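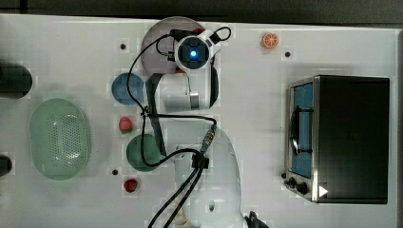

2023-03-11

I changed my mobile operator last month, after nine years with the same one, and I want to write down how it went while I still remember the details.

My old contract was with Belemance. The price went up every spring, always by a small amount, and I never did anything. This year the letter came again and I looked at my bill properly for the first time. I was paying for 60 gigabytes and using less than four. I was also paying for "Family Safe", a service I don't remember ordering, and I have no family on this contract.

My colleague Priya Quintanilla has been with Trinness for two years and she is satisfied, except in the lift. So I ordered a SIM card from them. It arrived in a flat envelope with a leaflet in very small letters. The leaflet says that you ask your old operator for a transfer code, you give the code to the new operator, and the number moves by the next working day.

To get the code I had to write a text message to Belemance. I wrote it three times and received no answer. Then I telephoned. The lady was polite, but she wanted to know why I am leaving, and she offered me the same contract for half the price. I must say this made me a little angry. If half the price is possible, why did I pay the full one? I thanked her and asked again for the code - she sent it while we were still speaking.

The next day my phone showed no signal from ten in the morning until after lunch. Then the Trinness name appeared and I could call out, but calls to me did not arrive until the evening. Wahyudi Rahman tried to reach me four times and thought I was offended with him. If you are waiting for an important call, please choose another day for this.

One thing I had not prepared was the bank. It sends a code by text message when I log in, and that afternoon the codes went nowhere. I could pay the rent only at night. I also had to enter the settings for mobile internet by hand, because my phone is an old Tsang and it did not find them by itself. They are on the Trinness help page, but quite deep, under "Other devices".

Now the coverage. In the town I notice no difference. At my mother's house in Stutomlow it was one bar before and now it is two, sometimes three if I stand by the kitchen window. On the train there is still the same hole after the second tunnel, so I suppose it belongs to the hill and not to any operator.

The final bill from Belemance came yesterday. "Family Safe" is on it, for the full month. I have written to them and I am waiting for the reply.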